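Week 6 handout: Reading the claims made for meeting rooms

The trade has a favorite story about tables. Take away the long one with a head, put in a round or oval one, and people will speak up. I would like you to treat that story as a sales pitch until someone shows you better.

Start with the Hanesetti survey from the reading packet. It asked 200 office workers whether they felt "more heard" after a room was refitted. The people asked knew the refit had happened, and many had voted for it. There was no second group in an old room. Tileck repeats the result in its catalog as if it were settled, and drops the question wording.

Color gets the same treatment. White tops are said to keep people alert. Alert compared to what, and measured how? The Dal Bello brochure cites a "study" of 100 rooms and gives no source I could find.
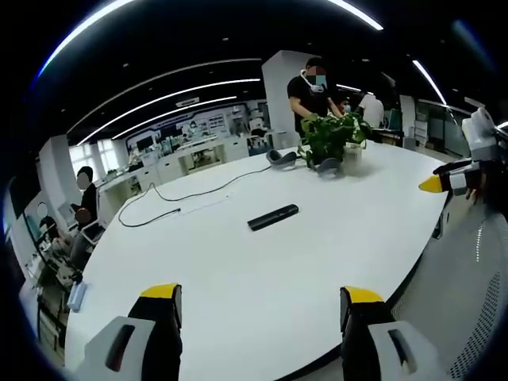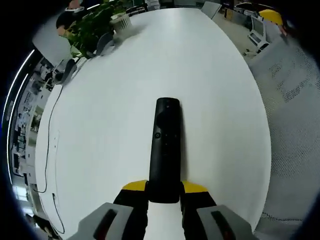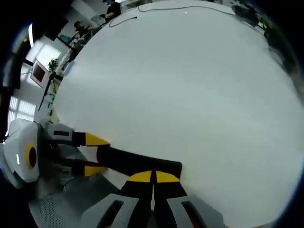
Fig. 2. White tabletop with a curved edge, three views.

Ask what else changes when a table does. Often the chairs are new too, the lighting has been redone, and a manager has just announced that things will be different. Any of these could move a survey score. Indance at least admits this, in a footnote.

Shape may matter a little. Sight lines are easier to argue for than "equality," and you can check them with a tape measure and a few chairs.

For next time: pick one claim from the Tileck catalog. Write down what you would need to see before believing it, and what result would make you drop it. One page, no quotes from the brochure.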